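Prellness Add Two More Nights in Malside After Quick Sale

By Tuulikki Hyvönen in News › Music

The folk-rock band Prellness will play two extra shows at the Drornton Hall in Malside this June, after all 700 tickets for their first night were sold before lunch.

The band has not played together on a stage for six years. Singer Jade Fothergill spent most of that time writing songs for television, while guitarist Roy Haslam opened a small recording studio near the harbor. Both say that money is not the reason for the return.

"We had offers from bigger rooms," Fothergill said by phone. "But we started in Malside, and I wanted to hear these songs there first."

Drummer Roy Rowbotham will also take part – he left the group before their last album, Paulík, and his name was not expected on the poster. The album will be played in full on the first night. For the extra nights the band promises older songs and a few new ones.

Sheila Ackroyd, who manages the hall, said that the waiting list had reached 2232 names when she closed it. People on the list will get a message with a code and can buy two tickets each. Doors open at 6 p.m., and the support act will be announced later.

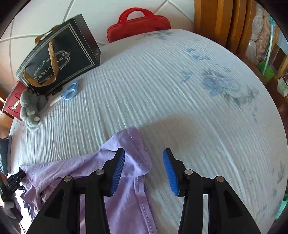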